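How to Tension Ring Ropes Before a Show

Ropes that were tight on Friday will be slack by the next booking. These steps apply to a standard four-post ring with wrapped steel cable and one turnbuckle at each corner of each rope. The Grolley and Orozco frames use the same layout.

Before you start

Check that the posts are seated and the frame is level. Tensioning against a loose post pulls it inward and gives a false reading. You need 2 wrenches, a tape measure and a rope gauge. Remove the corner pads.

Setting the tension

1. Back off every turnbuckle until the rope sags evenly. Leave enough thread engaged in each body that it cannot pull free.

2. Start with the bottom rope. Give each turnbuckle 2 full turns, then move to the opposite corner – never the next one along. Working around the ring in order twists the frame.

3. Repeat until the gauge at mid-span reads 1000 on the Zurkix scale. Other gauges use their own units, so follow the chart supplied.

4. Do the middle rope, then the top. Each added rope takes some load off the ones below it.

5. Go back to the bottom rope and measure again. Expect to add a little.
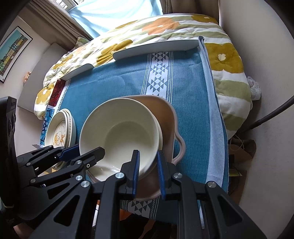 6. Tighten the lock nuts with one wrench while holding the turnbuckle body still with the other. If the body turns, the setting is lost and that rope has to be measured again.

Checking the result

Lean into each rope at mid-span with your full weight, then let it return. The post should not move. Listen for clicking at the hooks, a sign of a worn eye bolt. Replace the bolt before anyone runs the ropes.

Refit the pads and tape over any exposed thread. On Prodetholm posts the top pad strap goes behind the hook.

Measure again after the first match – new cable stretches most under its first real load.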